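January, handheld gripper comparison, rack task

Second round of the finger comparison. Same pair of handhelds as before, same table, same wire rack. Today was set A (the Plilen fingers) against set B (the Duan fingers), both mounted on the Brenditz housings. Yuzhen Qin ran the left-hand trials, I logged. Pendo Koech looked at the tracking dropouts afterward.

Task: box starts in the rack, left gripper takes it by the top edge, lifts it clear, sets it down on the open table. Right gripper stays near the surface and helps only if the box starts to swing. A trial counts as bad if the box slips in the fingers, if the rack moves, or if the tracker loses either hand for longer than half a second.

Set B closes harder for the same trigger pull. Good on the thin cartons, less good on the taller boxes — the top edge creases and after a few pulls the fingers settle into the crease. Swapped in a fresh box when that got bad.

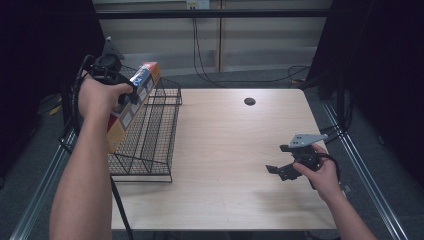
Left gripper on the top edge, bottom of the box still in the rack.

The front lip of the rack matters more than the fingers do. If the box is tilted before the bottom corner is over the lip, it catches and the whole rack drags along. Straight up first, then tilt. Yuzhen does this without thinking about it now, but I got it wrong on two of my own warmup pulls.

Counts for the day: 257 trials kept across both sets. Of the set B trials, 93 were on tall boxes, and those are the ones I want to look at for slip. Haven't split set A by box size yet.

Cable on the left unit is still a nuisance. It hangs off the front of the table and tugs at the wrist when the hand goes far to the left. Tried more slack, which helped the tug and made the swing worse. Pendo wants to run it up the forearm with a strap.

Tracking: dropouts only on the right unit, all when the top plate was angled far out. Grulteck controller log shows nothing odd at those times, so I don't think it's the link.

To do: strap for left cable, clamp the rack, repeat set A with fresh boxes, ask Yuzhen for the trigger calibration file.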